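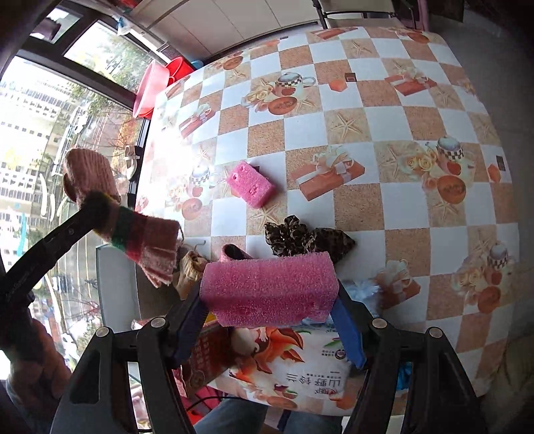
Par la rédaction de Stundmont, rubrique Maison
Mis à jour en mai

Nappe enduite Skadeo : notre avis après quatre mois à table

Une nappe enduite, on l'achète pour ne plus avoir à laver de nappe. La Skadeo à carreaux promet cela et un peu plus : un tombé souple, pas d'odeur de plastique, une surface qui se nettoie d'un coup d'éponge. Je l'ai payée 118 euros dans la grande taille, ce qui est cher pour du textile enduit, et je l'ai laissée sur la table de la cuisine tous les jours depuis.

À l'ouverture du colis, elle est pliée en 8 et les plis sont marqués. La notice conseille de la laisser se détendre à plat. Deux jours n'ont pas suffi, les plis du milieu sont restés visibles presque deux semaines. J'ai fini par la passer au sèche-cheveux sur l'envers, à distance, et le résultat est correct. L'odeur, elle, est faible et disparaît vite.

L'envers est en coton gratté. Il tient bien sur le bois verni, moins bien sur le stratifié, où la nappe glisse quand on s'appuie au bord. Sur une table ronde, je ne la prendrais pas : elle est raide dans les angles et fait des cornes.

Pour les taches, le bilan est bon dans l'ensemble. Café, vin rouge, sauce tomate, huile : tout part à l'eau tiède avec un peu de savon, même le lendemain. Le curcuma laisse une ombre jaune sur les carreaux blancs, que le savon noir a atténuée sans l'effacer. Le stylo à bille ne part pas -- j'ai essayé l'alcool ménager, qui a surtout terni le brillant à cet endroit. À éviter donc, tout comme le côté vert des éponges.

La chaleur est son point faible. Une assiette chaude, aucun problème. Un plat sorti du four, même posé sur un torchon plié, a laissé une marque mate. Il faut un vrai dessous-de-plat.

J'avais avant elle une Qudah, moins chère de moitié. Elle était plus fine, plus facile à plier, mais l'enduit s'était fendillé le long des arêtes de la table au bout d'un an. La Sondwood, que j'ai eue chez mes parents, est plus épaisse et vraiment solide, avec un choix de motifs assez triste. La Skadeo se situe entre les deux. Je n'ai pas encore de craquelure, à revoir après un hiver.

Les bords sont coupés à vif, sans biais. Cela ne s'effiloche pas, mais pour ce prix j'attendais une finition cousue.

Points forts : entretien rapide, envers confortable, couleurs stables.
Points faibles : prix, plis tenaces, sensibilité à la chaleur, bords non finis.

Note : 4 sur 5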